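Finishing a pale worktop without it going yellow

dmoodley70
Sep 23, 2025
I have a bench top to refinish in the back room at Firnham. It was oiled in March with Ondow and has yellowed near the window. I want to sand back and keep the colour as light as possible. Water-based lacquer or a white-tinted oil?

oosthuizen_joinery
Lacquer. Sand to 180, wipe down, two thin coats, light rub with 320 between them. Oil will darken it whatever the tin says.

Jacobus Mnguni
Disagree. Lacquer on a working surface chips at the front edge, and a local repair always shows. Tinted oil can be patched in ten minutes.

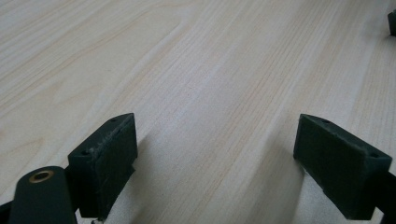
Tinted oil needs a thin first coat, wiped off fully, or the pigment collects in the open grain. I use Getum at 11 ml per square metre and leave it overnight. On a top as pale as this one, with the faint peach and tan lines and a wide arch at one side, heavy pigment would flatten the figure. I would keep the sheen low as well - gloss makes every scratch readable.

oosthuizen_joinery
Patched, yes, and then patched again every few months. I have had more than 70 tops out under lacquer and the edge complaint is nearly always a sharp arris. Take it to a 2 mm radius first.

dmoodley70
Edge is square at present, so I can round it. Does the old oil have to be removed completely before lacquer?

oosthuizen_joinery
Yes. Solvent wipe after sanding, then a test patch on the underside. If it beads, keep sanding.

Jacobus Mnguni
Agreed on the test patch. Do one of each and leave both by the window for a month.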